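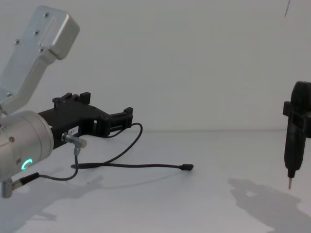

Chapter 16. What a Color Is Supposed to Do

Plenty of books will tell you that green calms people. Ask how anyone knows and the answers get thin. Green is also the color of mold, and of the small glowing ring on a silver-gray metal joint, where it is hard to call it soothing. Yaneth Cárdenas tested the claim on 110 office workers at Drulano and found no effect she was willing to defend.

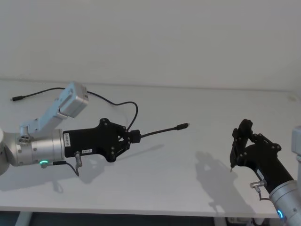

Her critics said the sample was too small. Jhonatan Ayala repeated the work with 300 people and got the same flat result, and the paint brochures did not change a word. In this chapter we read both studies closely, starting with how each one defined "calm." Keep Table 16.1 open as you read.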